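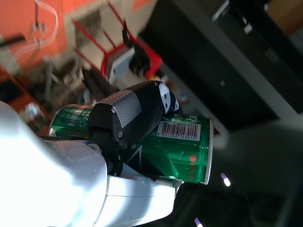

Why does the head on a beer disappear so fast in some glasses?
Usually there's a thin film of grease or leftover detergent on the inside of the glass. It gets into the bubble walls, the walls thin out and break, and the foam goes flat well before the beer does.

So that was what our project ended up being, after we'd spent two weeks arguing over hops. I'm Canan, and I did this with Riku Sugawara and Yae Murakami for Ms. Imai's fermentation and beverage class. We wanted to know which way of washing a pint glass at home leaves you with the longest-lasting foam, using stuff we all had in our kitchens already.

What we used

The beer was Higuchi pale ale, all from the same case (we're all of legal age, and yes, Ms. Imai checked). The glasses were plain straight-sided pints on loan from the Gernham taproom, who were really nice about it and also gave me a lecture on lipstick that I'll get to. The detergent was Modura, the unscented kind. We kept the beer in the lab fridge overnight and took it out right before pouring.

We had three wash methods. Method A was a normal sink wash with detergent and a quick rinse, dried with a kitchen towel. Method B was the same wash but with a long hot rinse, then air dried upside down on a rack. Method C was a scrub with baking soda and no detergent, long rinse, air dried. Each method got six pours, so 18 in total, and Riku did every single one of them because his pours came out the most even when we practiced. Mine were terrible. Yae ran the stopwatch and I wrote things down.

We stopped the clock when we could first see a bare patch of beer through the foam. That sounds simple and it really wasn't! For the first couple of glasses Yae and I disagreed on what "bare" meant, so we settled on a patch the size of a dime and redid those pours from scratch.

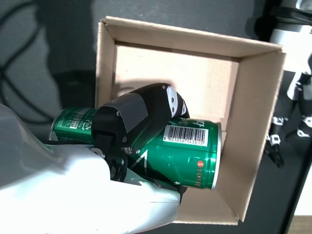

The other headache was temperature. The lab was 21 degrees Celsius when we started and it crept up through the afternoon with the three of us in there plus the dishwasher running next door. We mixed up the order of the methods so no single one got stuck with all the warm pours, which was Tomoyo Sugiyama's suggestion from the group at the next bench (thanks, Tomoyo).

What happened

The towel glasses lost, and it wasn't close. Every one of the Method A pours went bare before any of the others did. You could see bubbles clinging to the sides in spots too, and the people at Gernham say that's the classic sign of a dirty glass. Baking soda and the long rinse were a lot closer together than I expected. Method C was a little ahead on most pours, but one of its glasses did really badly and we never figured out why. Riku thinks he touched the inside of the rim. I think it was a scratch.

We also did a few extra pours for fun at the end, with a dab of lip balm on the rim. The foam fell apart right where the balm was and then the hole just kept spreading. We left those out of the comparison, but they were the best thing to watch all day.

What I'd do differently

Method A changed two things at once, the short rinse and the towel, so I can't tell you which one did the damage. Ms. Imai caught that in about four seconds when she read the draft. If we get to run it again in June I'd split it into a towel group and a rinse group, and I'd use new towels, because ours had been through a wash with fabric softener and that could be the whole story right there.

I'd also like to try it with a stout. Yae wants wheat beer. For now I've quit using the towel on my glasses at home, and my roommate has started complaining about the rack taking up half the counter.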